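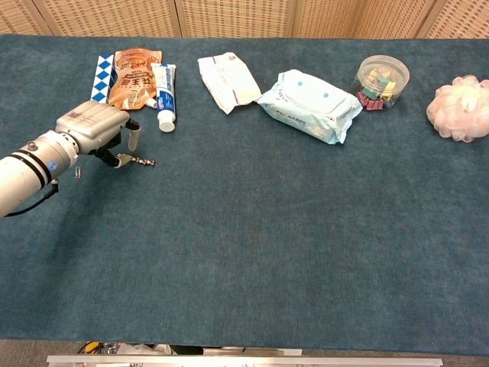
Where do small household things end up when they have no fixed home? Mostly on the nearest flat surface, next to whatever was put down before them.

3.2 Mixed surfaces

I went into the Hoseck homes expecting bathroom things in bathrooms and desk things on desks. Silly me! Of the 29 tables we logged, 13 held both — toothpaste within reach of binder clips, wet wipes beside a white packet (Figure 7). Larger items tend to line up along the back edge, and I love how the tiny stuff, a paperclip or a bit of chain, stays out in the open part of the cloth.

Figure 7. Table with bath, desk and snack items on a dark teal-blue cloth.

Tiwari's sorting scheme would split these by room, and I tried that first (it took a whole Sunday). I ended up coding by size instead.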